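Teleop demos for rim wiping: SpaceMouse or leader arm?

Forum > Manipulation > Learning from Demonstration
Started Wednesday, 12 replies hidden, showing top-rated

zskala
Simulated Franka, basin task. The arm holds a flat scraper-type tool and has to follow the rim with the blade in contact the whole way. I collected 40 demos with a 6-DoF mouse and the contact force is all over the place. Operators press, drift off, correct, press again. The policy has learned the corrections very faithfully.

Is a leader arm worth the money for this, or is it my controller? Bench setup is at Dralitz, same impedance gains for everyone.
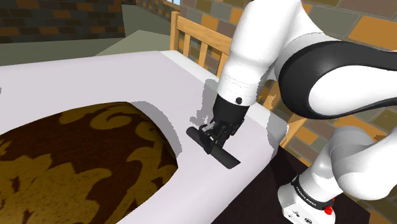
2 min read

lindgren_o
Controller first. If your translational stiffness is equal on all axes, any error normal to the rim turns straight into force. Drop it on the tool normal and leave the tangential axes stiff. I'd also check the grasp pose. The tool lies diagonally across the rim in your render, so small wrist rotations load one end of the blade before the other.

vvieira
Disagree on the order. We ran both input devices at Drutberg on a similar wiping task, and the mouse demos were worse at every gain setting we tried. It's a rate device. The operator commands a velocity and has to guess when contact starts. With a leader arm you command a pose and your hand stops where you expect it to.

lindgren_o
Without force feedback the leader arm doesn't stop anywhere. Your hand goes through the basin and the follower pushes harder.

vvieira
With high stiffness, sure. Ours was compliant.

lindgren_o
So, controller first.

juniper.d
Has anyone asked why this is being teleoperated at all? For a rim with known geometry I'd script the path and keep demos for the approach and regrasp. If it must be demonstrated, kinaesthetic teaching on the real arm gives you far better contact behaviour. You can feel the edge.

zskala
The geometry is randomised, so no scripting. Kinaesthetic is out until we have the real cell. It's booked through June.

juniper.d
Fair enough. Then at least filter. Of our 825 demos on a scraping task we kept 599, thrown out purely on normal-force variance. Success went up with less data. Colour-code the force in the operator view as well — people correct sooner when they can see it.

vvieira
Agree on the filtering. Don't trim pauses though. We did, and the policy never learned to settle before moving.

zskala
Dropped normal stiffness last night and recollected. 38 usable demos, noticeably flatter force traces, same mouse. Training now. I still want to borrow a leader arm for comparison, so if anyone near Rutherford has one, message me.

lindgren_o
Post the gains when you have them, and the blade friction coefficient.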